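Search the magazine Go Enter keyword or issue

2020-07-28
By Delphine Arkwell

The white table would like you to stop having stuff

I have been told three times since May that what my work room needs is a white table. A catalog told me, a salesman told me, and so did a woman behind me in line at Mikuš, the secondhand furniture place out on the Clomis road, who had seen me with my hand on an old oak desk and felt she had to step in. White opens up a room, she said. I have heard this so often that I decided to go and look at some.

The one everybody sends you to is the Wumerine, made by Brineretti. It comes in 15 sizes and one color. The sales sheet calls the surface "calm" twice on the same page. It also says the top has been through 3,000 wipes in the company's own testing, a number that sounds good until you try to work out what it is a number of. Wiped with what? By whom, after what kind of lunch? I asked in the showroom and was handed the same sheet again.

The Wumerine costs $233 in the smallest size, and the legs are extra. I went back to that line a few times to make sure I had read it right.

I'll say what I can for it. A pale top with a bit of sheen bounces light around, and on a gray morning you do notice. Small dark things are easy to find on it. If you sew, or repair watches, or drop screws for a living, I can see the appeal, and a pencil that has rolled off somewhere on brown wood will show up on white from across the room. The front edge on these is slightly eased too, which is kinder on the wrists than the square one I have at home.

But crumbs are also small dark things. So is pencil dust, and so is the ring from a coffee cup. I borrowed a white table for four weeks from a neighbor who was moving, and I have never cleaned anything so often or liked it less. By the second week I was carrying my toast to the windowsill. A table that makes you eat standing up has failed at something fairly basic, in my view, however calm it is.

Then there is the wall question. White tables are nearly always shown pushed up against white walls, and for the past couple of years those walls have had to be paneled. It's a tidy look in a catalog. In a real room the paneling collects dust in every groove, and the table meets it in a seam that eats paper clips. I lost 4 in a single afternoon. You can pull the table out from the wall, of course, but then you have a gap, and things go down the gap.

What bothers me most is the sales talk about clear surfaces, as if a bare stretch of tabletop would do the work on its own. The advice is always to shift your things to a far corner and keep the middle open. Fine. I have done it. 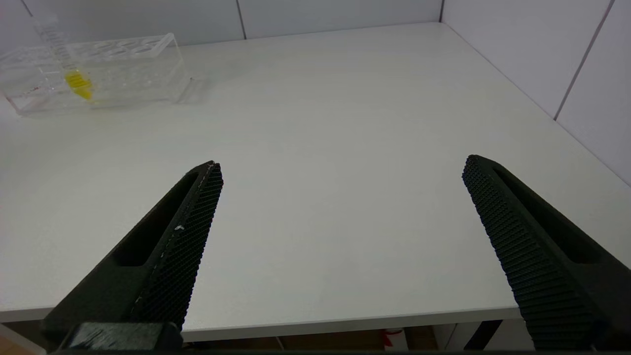 By suppertime the middle has filled up again, and it would have filled up on oak. The desk at Mikuš was still there last Friday, marked down, with a burn on one side and a drawer that sticks. I have measured the stairs.

Contact the editors | Subscriptions | © 2020 All rights reserved | Back to top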